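Wire Cup and Mug Stand, black
Item 531 – Guillot home range

I've been selling kitchen bits here at Jadus for years, and this little stand is the thing I keep sneaking home with me. It's a thin black wire frame with loops to rest your cups on, and it doesn't hog the counter like the big chunky ones do. My colleague Margaux Leclerc has one by her kettle and another in her craft room (for ribbon, of all things!).

It's happy with regular mugs, and it'll take paper cups for a party too – handy if you've bought our 200 pack and have nowhere to put them.

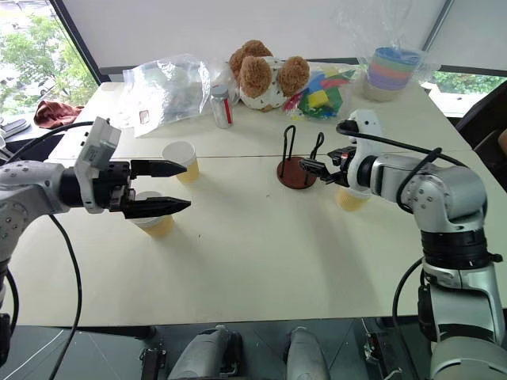

Black wire stand, with cups on the table.

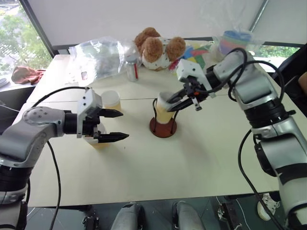 Can I leave it outside on the patio?
I'd keep it indoors. The wire can rust if it sits out in the rain, so bring it in after lunch and wipe it down with a soft cloth.

Shipping takes 3 days from our Suvescombe store, or pick it up at the counter and say hi to Jad Akl while you're there. We're getting more in from Guillot soon, limit of 5 per order for now.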